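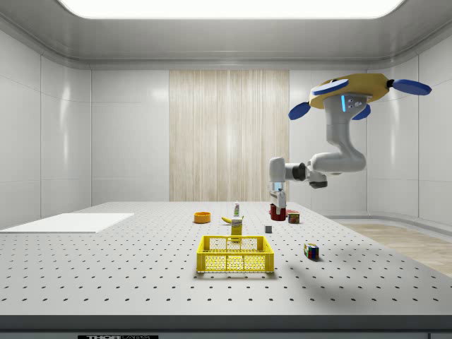

# Unit 6: What a simulated pass is worth

Handout for the robot cell safety course, 2024-04-17. Read before the lab. Bring your marked-up copy of the Buma log.

## Where we left off

Last session Gervasio Barrientos argued that a pick-and-place task cleared in simulation should count toward acceptance of the real cell. I said I would answer in writing. My short answer is that it should count for very little, and only if the test sheet says what was tested.

The layout at the top of this handout is rendered. The arm is over a red cup, and the other objects have generous gaps between them: banana, orange bowl, Rubik's cube, yellow basket and so on. Keep those gaps in mind when you read claims about "cluttered" tabletops. I have seen vendors use that word for tables with more clear space than my desk has ever had.

## What the standards ask for

ISO 10218 and ISO 12100 both start from risk assessment, and the assessment has to consider the intended use and the misuse you can reasonably foresee. Students tend to skip the second part. A model of the cell can help you with:

- reach and joint limits
- obvious collisions with fixtures
- cycle order
- rough placement of guards and sensors, to be checked on the floor

It will not give you a measured stopping time for the machine you bought. It won't tell you whether your operator will lean over the table to straighten a box. If you plan to let people share the space, contact forces get measured on the installed equipment with the real end effector fitted. ISO/TS 15066 is the text to read there, annexes included.

## The Goltia case

Goltia ran 306 simulated picks on a layout much like this one and reported 2 failures. The report went to Estia, who were paying for the cell, with the word "validated" on the cover. Faustino Manríquez reviewed it and sent back a page of questions. The ones worth copying:

1. Did object positions change between runs, and by how much?
2. Who decided what a failure was, and was that written down before the first run?
3. Was the friction value for the fingers measured or left at the default?
4. What did the arm do after a missed grasp?
5. Was a person ever modeled in the space?

Goltia could answer the first one. Positions had been varied over 24 layouts, which I'll grant is decent work. For the other four there was nothing on file. The fifth matters most to me — a success rate for picking up a cup says nothing about a hand on the same tabletop.

Estia then asked for 20 picks on the installed cell before anyone talked about sign-off. Some of you will say that is too small a number to prove anything. I agree, and it still found a cable snagging at the base that no model had included.

## House rules for your test sheets

- Write "simulated" or "physical" beside every result. A blank means I don't read it.
- Define failure first. Include drops, wrong object, contact with the table, and protective stops.
- List each object by name and size. "Household items" is not a list.
- Record the software version and every default you left alone.
- Report the worst run along with the average.
- Don't use "validated", "safe" or "certified" for the output of a model.

Aravena's template has a box marked "sim verified" right next to the signature line. Cross it out. I have written to them twice.

## For the lab

Work in pairs. Take the layout and draft a failure definition for one object, start to finish, including what the arm does when the grasp misses. The Rubik's cube is the easy choice. The bowl is harder, and more useful, because you have to say which part of the rim counts as a good grasp and what happens if it tips.

Then swap with another pair and try to get a bad run past their definition. Most first drafts let one through. Keep both versions, they go in your course file.

Reading for next time: the section of ISO 12100 on risk reduction, and Manríquez's full reply to Goltia (in the shared folder, under Estia).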